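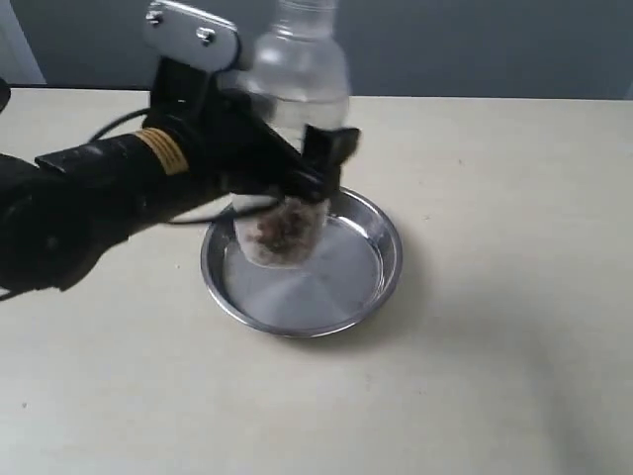 Retno Setiawan wrote under my last post that a practice pad is a piece of rubber on a piece of wood, and that any parent who pays more than twenty dollars for one is paying for the logo. I have thought about this comment more than I expected. For many years I would have agreed with every word. My own first pad was made by my uncle from a kitchen board and a bicycle tube, and I learned all my rudiments on it.

But I have now used the Stirwood Clendel 2 since January, at home and with my beginner group at the music school in Chin, and I want to write down what is good in it and what is not. Retno, some of this is for you.

## What it is

The Clendel 2 is a two-sided practice pad for snare drum students. One side is a gray rubber, quite soft. The other side is a thin hard layer under a mesh, and Stirwood calls it the "parade side". Between them is a wood core. In the box there is also a small folding stand for a table, a strap to fix the pad on your knee, and a booklet with exercises. I paid 84 dollars in our local shop, with tax. Online it was a little cheaper, but the shop lets me return things, and I have returned many things.

The pad alone weighs 907 grams on my kitchen scale. The booklet says "2 pounds", so they are telling the truth. My old Jesa pad weighs 400 grams, and you notice the difference in a backpack, especially if the backpack belongs to a child of nine years who also carries school books.

## The soft side

I start with the soft side, as this is where my students spend most of their time. The rebound is honest. With this I mean that the stick comes back, but it does not jump. On the Jesa pad the stick jumps very high, and the beginners love it, they think they already have a fast roll. Then they go to the real drum at the end of the term and the roll is gone. This is a sad lesson and I have seen it every year.

On the Clendel 2 you must work a little. My students complained in the first week. One boy said the pad was "tired". After one month the same boy played a clean open roll on the school drum, slow to fast and back to slow, and he did not change anything in his hands. I can't say it was only the pad. He also practiced, his mother told me so, and she did not sound completely happy about it.

It is also quiet. I live in an apartment with thin walls and I practice after nine in the evening. With the soft side on the table stand my neighbor hears nothing. With the pad directly on the table she hears the table. So use the stand, or put a folded towel under it.

## The parade side

This side I like less. It wants to give you the feeling of a very tight drum, the kind you play in a marching band, and the feeling in the fingers is close. The sound is the problem. It is a sharp click, dry and high, and in a room with eight children it becomes painful. I asked the group to turn the pads over, and we have used the parade side together only one time since then.

Alone, it is useful. You hear every mistake. If your left hand is weaker than your right — mine is, still, after all these years — the click will tell you immediately. I use it for ten minutes at the start of my practice and then I go back to the soft side with some relief.

There is one more thing about the mesh. It catches the tip of a wooden stick that is already a little damaged. It does not break the stick, but you feel a small scratch, and some fine wood dust stays in the holes. An old toothbrush takes it out.

## The stand

The stand is the reason I would buy this set and not only a pad. It has three short legs and one screw for the angle. You can put it flat or you can put it with a small slope to the right, which is what I want for the students who learn traditional grip. Most table stands I have tried can do only flat.

The screw is plastic and has wings which are too small. Children cannot close it enough. So the pad starts with a nice slope and by the middle of the lesson it is flat again, and I walk from table to table and close screws. I bought metal wing screws of the same size in the hardware store and changed them all in one evening. It was not expensive, but for this price I think Stirwood should do it themselves.

The rubber feet are very good. They do not move even on the old varnished desks that we have in the school.

## The knee strap

I do not use it. I tried it for a full week in order to be fair. The strap is comfortable, but the pad is too heavy and too wide for the leg of a child, and for me it slides to the inside when I play accents. Maybe it works for tall people. If you need a knee pad, buy a small one.

## The booklet

I expected nothing from the booklet and I was wrong. It has the usual rudiments, but they come in a good order, and each one has a short melody line above it so that a teacher or a friend can play together with the student. We did the page with the six-eight march, with my colleague on the whistle, and the children did not want to stop. It was the best quarter of an hour of the whole term!

The text is small, and the paper is too shiny for pencil. I copied the pages we needed in a bigger size.

## Cleaning and wear

After this time of daily use, the soft side of my own pad has a darker circle in the center. The rebound in the circle and outside of it is the same for me. The edge glue is perfect on my pad. On one of the school pads the rubber has opened a little at the edge, in a place as long as my thumb. I wrote to Stirwood and they answered after two days and offered a new pad if I send a photo and the receipt. I had the photo and I did not have the receipt, so I fixed it with contact glue and it is still holding.

Do not leave it in the car in summer. I have not tried this with the Clendel 2, but I did it with two other pads in my life and both became sticky and never recovered.

## Compared with the Jesa

The Jesa is lighter and costs much less, and for a child who only wants to try drums for a few weeks I would still give the Jesa. You can throw it in a bag and forget it. It has one side, no stand, and the rubber is too bouncy, as I wrote. For the second year, or for an adult beginner with some patience, I would take the Clendel 2.

And now back to Retno's comment. It is true that you can learn on a kitchen board. I did. But I also had to repair my left hand when I was nineteen, with a teacher who made me play single strokes for the whole autumn, and I think some part of this came from a surface which answered differently in every place. My students have one hour with me in a week. The other days they have only the pad, and I want it to teach them nothing false.

## My marks

- Soft side: very good
- Parade side: good for one person, bad for a class
- Stand: good, after you change the screw
- Knee strap: not useful for me
- Booklet: very good, too small print
- Price: a little high

If the shop in Chin sold the pad and the stand without the strap for ten dollars less, I would order it again for the new group without thinking. I asked them, and they said the set comes closed from Stirwood and they can't open it. For the new group I will probably buy four sets and let the students share, two at one table, one playing and one counting out loud.

In the comments somebody also asked me which sticks I use with it. I use medium hickory sticks with a round tip for the children and heavier ones for myself. The heavy sticks are fine on the soft side. On the parade side they are too loud, even for me.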